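Eltell Contact Monitor, second version

Home > Arm accessories > Force and contact > Contact Monitor

Safety notice for all owners of the first version: please read the part headed "What went wrong with the first version" before you next run your arm. The update is free and takes less time than making tea.

What it is

The Contact Monitor is a small grey box that sits between a robot arm's wrist sensor and its controller. It reads how hard the gripper is pushing, compares that with a limit you set, and asks the controller to stop when the limit is passed. It keeps a log of every stop as well, so you can look back and see what the arm was leaning on and for how long. We love this little box. We've been using them on our own benches since the first hand-soldered one, and the log has taught us more about how an arm behaves in a tight space than any amount of squinting at it.

Most of our owners use it for work on things with sharp corners and fragile insides. Our own favourite test piece is the old office desktop computer, because it has everything in it: thin sheet steel, loose cables, plastic latches that need a proper shove, and a motherboard right next to all of that which needs no shove whatsoever. If your settings are good enough to work inside one of those without bending anything, they're good enough for nearly any bench job.

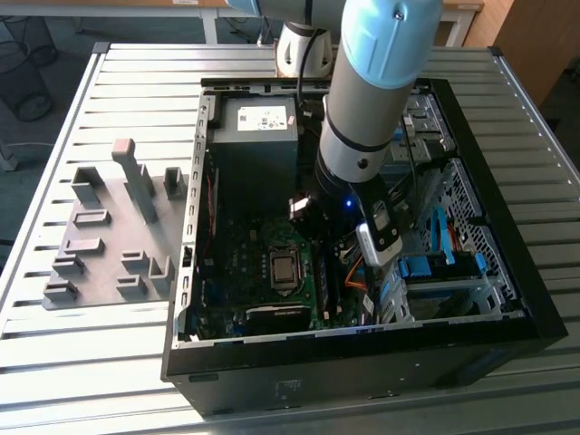

The limit is set with one dial on the front (or over the network, if you prefer) and it leaves our workshop set to 60 newtons. That's a sensible middle value for pulling drives and opening latches. For work near a bare board we go a good deal lower, and for stiff connectors you may need to creep up a bit. Change it in small steps, and write the number on the job card!

What went wrong with the first version

In August one of our own arms pushed far too hard on the power supply of a test computer and the Contact Monitor let it. No one was hurt, the guard door was shut, and the only casualties were the power supply bracket and one fingertip. But the box is there to catch that sort of thing, and it didn't, so we stopped sending them out that same afternoon and went looking.

Tumelo Mahlangu found it in the log the next morning. Every force sensor drifts a little as it warms up, so the Contact Monitor takes a fresh zero now and then: it waits for the arm to stand still, reads the sensor for 600 milliseconds, and calls the average "no force". The first version checked that the arm was still. It didn't check whether the gripper was touching anything.

On the day, the arm had reached down, pressed on the metal housing of the power supply and paused there while the vision software worked out its next move. It was pressing with 58 newtons, just under the limit, so there was no stop. The pause was long enough for the box to decide it was a good moment for a new zero. From then on it believed that 58 newtons was nothing at all. When the arm carried on downwards, it had the whole limit still to use up, and the real push had reached nearly double the set figure before the controller's own protective stop stepped in with code 823. 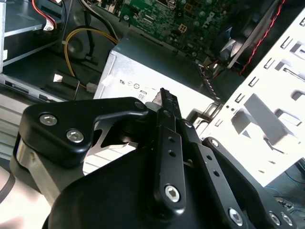

It's an easy fault to miss, and we missed it for a long time. Three things have to come together: a pause while in contact, a push below the limit, and the zero falling due at that moment. Most jobs never pause in contact. Jobs that use a camera to plan each step do it all the time, and that's where a lot of our owners are heading, us included.

We repeated the fault on purpose afterwards, with a block of soft foam in place of the computer, and got it back on the second try. Once you know the recipe it's very easy to cook.

Does your unit have the fault?

Turn the box over and look at the label. If the version letter is A or B, it has the fault. If it's C, it left us with the fix already in place. Units sold through Gunawan have the same letters but the label is on the end plate, next to the network socket. The colour of the case tells you nothing, we changed that halfway through a batch when the supplier ran out.

You can look in your own log for signs that it has already happened. Open the zero history and look for a jump between one zero and the next. Normal drift shows as a slow slope, a few newtons at most over a morning. A sudden step, followed later by another step back the other way, means a zero was taken in contact. If you find one, check whatever the arm was working on at the time, and check the fingertips and the finger bolts too. Ours looked fine at first glance and one of the bolts had worked loose by half a turn.

What to do before you update

Switch automatic zero off. On the front panel, hold the dial in until the lamp turns amber, turn to Z, and press once. The lamp blinks twice when it has taken. With automatic zero off, take a zero by hand at the start of each job, with the gripper well clear of everything and pointing the way it will point while working. Do it again after lunch or whenever the room has warmed up.

Please don't just turn the limit down and carry on. It feels like the cautious choice, but the fault shifts the zero, and a lower limit counted from the wrong zero is still wrong.

How to update

Download the file called Barska from the support page and copy it to an empty memory stick. Park the arm away from the work, switch the controller off, put the stick in the Contact Monitor and switch on again. The lamp goes amber, then green. Take the stick out, take one zero by hand, and then run the touch test in the menu, which asks you to press on the gripper with your palm while the arm's drives are off. If the box shows a stop, it's working. If it doesn't, leave the arm off and write to us.

Anyone who would sooner not do it at the bench can post the unit back and we'll do it here. We pay the postage both ways.

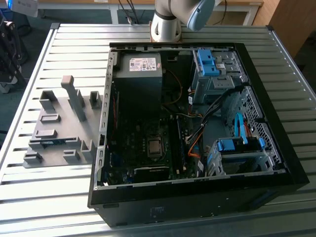 Can I go on using a version A or B box without the update if my arm never touches anything while it waits?

You can, as long as automatic zero is switched off and you take each zero by hand, but we'd much prefer you to update, as programs get changed and the next person may add a pause without knowing about any of this.

What the new version does differently

The obvious fix was to zero less often. We tried that first and didn't like it: the drift crept back in, and on a long job you ended up with stops for no reason, which teaches people to ignore stops. So the new version keeps the same timing but is far fussier about where it will take a zero.

You now teach it one or more clear places. Move the arm somewhere open, press the dial, and the box remembers that pose. Automatic zero only happens in a clear place, and only if the reading there is close to the last good one. If it isn't close, the box refuses the new zero, lights red and asks for a person to come and look. You can have as many as eight clear places, and we'd suggest at least two, one near the work and one near wherever your parts get set down. On our bench the second one is in front of the fixture plate, backed off far enough that a part still in the fingers can't brush a holder on the way past.

The extra check on the reading has turned out to be the bit we like best. It caught a cable that had been pulling on the wrist, and on another day it caught a screw left in the gripper. Neither was what we built it for!
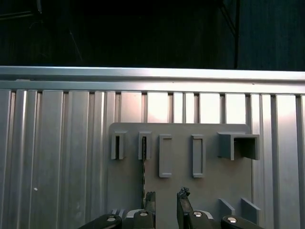 If your program never passes through a clear place, the box will tell you after a while with a slow amber blink. It won't stop the job for that alone. You'll find most programs have a natural spot already, usually the lift after setting a part down, and adding a short wait there costs very little.

We've added one more thing to the log as well. Every zero is now stored with the arm's pose, so if something odd does turn up, you can see exactly where the arm was when it happened. Tumelo asked for that after spending a morning lining up two sets of timestamps by hand, and he was right to.

What it isn't

The Contact Monitor is an aid for protecting the work and the tool. It isn't a safety-rated device, and neither version has ever been one. It must not be what keeps people safe from the arm. Keep your guards, your door switch, your emergency stop and the arm's own force limits exactly as your risk assessment has them. In our case it was the arm's own protective stop that ended the push, and we were very glad we hadn't loosened it.

Details

Default limit: 60 N, adjustable from the front panel or over the network
Zero reading time: 600 ms, arm standing still, in a taught clear place
Clear places: up to eight
Log: every stop and every zero, with force and arm pose
Controller stop to look up if you see it: 823
Power: taken from the controller's accessory socket
Fixing: two screws, or the clip for Seltier bench rails (clip sold separately)
In the box: monitor, sensor lead, controller lead, printed quick guide

Owners of version A or B pay nothing for the update, whoever they bought from and however long ago. If you've sold yours on, please pass this page to the new owner. And if your zero history has one of those steps in it, do send us the log. We're collecting them to improve the touch test, and we'll write back with what we can see in yours.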